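Home | Reviews | Training | Boats | Forum | Contact

This site uses cookies to remember your settings. Accept | Manage

Dodik 2 dive computer: club review
Tanko Tijani

The Dodik 2 is a wrist unit with air and nitrox modes, a replaceable battery and no transmitter support. The club bought a pair from Drurnix in August for trainees to borrow. I wore one on my left arm through a season of shore and boat dives, with my own Masel on the right for comparison.

Depth readings on the two units stayed within 0.2 m of each other down to 30 m. Below that the Dodik read slightly deeper, never by more than 0.4 m. Its no-stop times are shorter than the Masel's on a second dive – by four or five minutes at 18 m – and there is a single conservatism setting above the default, none below it.

The display is a plain segment type. Depth and no-stop time are large and legible in poor visibility. Water temperature shares a corner with the clock and needs a button press. The backlight stays on for six seconds and the interval can't be changed.

Buttons are the weak point. There are two, both flush with the case, and in 5 mm gloves I missed the left one about half the time. Titilayo Osagie, using dry gloves, gave up on setting the gas mix in the water and now does it on the boat.

The log holds 201 dives, then overwrites the oldest. Transfer to a computer is by a clip-on cable, sold separately. The supplied strap is too short for a drysuit sleeve; a bungee kit fits the same lugs.

Battery life was fair. The first cell lasted 63 dives. Changing it takes a coin and a new O-ring, and the settings survive if the swap is quick. 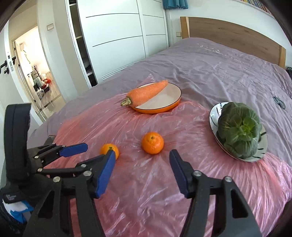 I would still pick it over the Masel for a first computer, mainly on the strength of the display. Anyone diving in thick gloves should try the buttons before paying.

Last updated: August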